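I've been painting the back bedroom since April, one wall at a time, and the thing that finally got me to the end of it is the Huvetti cordless paint roller. The kind with a tank in the handle, so you squeeze a trigger and paint comes up through the sleeve. Idun Magnusson lent me hers for a weekend and I bought my own on Monday.

I wanted a flat, dusty blue, and I spent far too many evenings looking at blue rooms before I picked one.

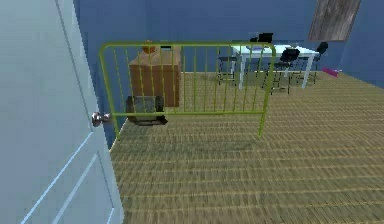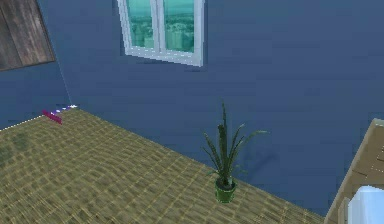
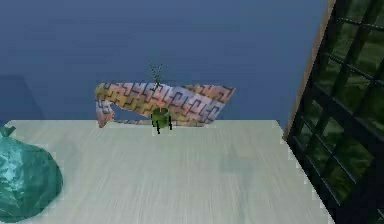
**Does it really save time over a tray and a regular roller?**

On big flat walls it does, and by a lot. My longest wall took 21 minutes for one coat, cleanup not included. With a tray I'd still have been climbing up and down the ladder to reload. On anything fiddly, like the bit behind the radiator or next to the closet, I went back to a brush and was happier.

The tank fills from the can through a little port on the side, and that part is lovely. You click the tube in, pull the plunger back, and it sucks up enough for a good stretch of wall. My first fill I pulled too fast and got a big gulp of air, which then came out as a spit of paint right at eye level (glasses on, thank goodness). Slow pull, no spit. The manual does mention this, on page 18, after all the warranty stuff.

Now the weight. Full, it's heavy! I'm not a small person and my forearm was complaining by the second wall. Idun half-fills hers and I've started doing the same – more trips to the can, but I can lift my coffee afterward.

The finish is good. I used Clovdale eggshell for the test patch and Paewai matte for the real thing, and the matte went on much more evenly. The eggshell showed faint stripes wherever I'd squeezed the trigger mid-stroke. If you let go of the trigger before each pass and just roll, you're fine.

Cleaning is the bad news. There are seven pieces, one of them a tiny rubber ring that wants to live in your drain. It took me longer to wash the thing than to paint the wall, and if you let it sit over lunch you'll regret it. Remzi Türkmen at the paint counter told me to run warm water through the tank twice before taking anything apart, and that helped a ton.

I paid 90 dollars for mine, with one spare sleeve in the box. Getarico makes one with a longer handle that I tried in the store, but the trigger was so stiff I gave up on it – maybe they loosen with use.

So, four stars from me. Great if you've got a whole room or a long hallway ahead of you. For one accent wall, borrow somebody's. I'm doing the stairwell next and I've already bought more sleeves.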